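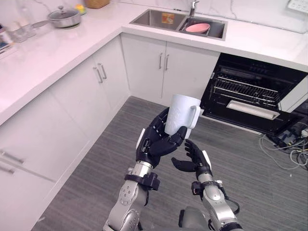 **Ticket:** Dishwasher stops in the middle of the program, kitchen breaker trips
**Site:** Endport, Prarnville, second floor kitchen
**Opened by:** Liis Kļaviņa
**Status:** open, waiting for part

**First message**

Hello,

The dishwasher in our kitchen (model Kozma, the one built in under the counter) stops in the middle of the normal program. At the same moment the breaker for the kitchen sockets goes down, so the coffee machine and the fridge lose power too. It happened three times since last week. The short program always finishes. There is no error code on the display, or maybe there is one but I cannot see it, as the power is already gone.

I wrote down the times. The stop comes around 10 minutes after start, when the machine has taken its water and begins to heat.

What I have tried:

- cleaned the filter and the spray arms
- another brand of tablets
- coffee machine unplugged during the program (same result)
- dishwasher on an extension cable from the corridor socket (then the corridor breaker tripped and the kitchen stayed on)

I know the extension cable is not a good idea. I used it one time only and put it away.

Best regards,
Liis

**Reply from building support**

Hi Liis, thanks, the corridor test helps a lot. If the fault moves with the machine, the wall socket is probably fine. Which breaker goes down, the plain one or the one with the test button? And could you run the rinse program with no heating and tell us if it finishes?

Please don't use the extension cable again.

**Tuesday, 9:40**

It is the one with the test button, both in the kitchen and in the corridor. The rinse program without heating finished normally. After this I started the 60 degree program and it tripped after 7 minutes.

I also took off the kick plate and looked with a flashlight. The floor under the machine is dry and I see no rust on the parts I can reach. I did not open anything else.

**Reply from building support**

Then it looks like leakage to ground through the heating element. Please leave the machine switched off and close the water valve. The technician from Ploloslow will measure it.

**Tuesday, 15:15**

The technician was here. He disconnected the heating element and measured it against the metal body. The reading was far too low, and he said it would only become worse. With the element disconnected, the machine ran the full program with cold water and the breaker stayed up.

The new element must be ordered. He gave a price of 400 including the work. I forgot to ask if this is with tax, so please check before you approve it.

He left the element disconnected and put tape over the start button. I hung a paper on the door, in large letters, asking people to wash their cups by hand until the repair.

Two questions remain from my side:

1. Is the machine still under warranty? I cannot find the invoice in our folder. The purchase was in May, but I am not sure of which year.
2. The fridge is on the same breaker. Can it get a separate one when the electrician comes next time? We had to throw away milk twice.

**Reply from building support**

Quote received, tax is included. We are looking for the invoice now and will order the part today in either case. I opened a separate ticket for the fridge circuit and added you to it.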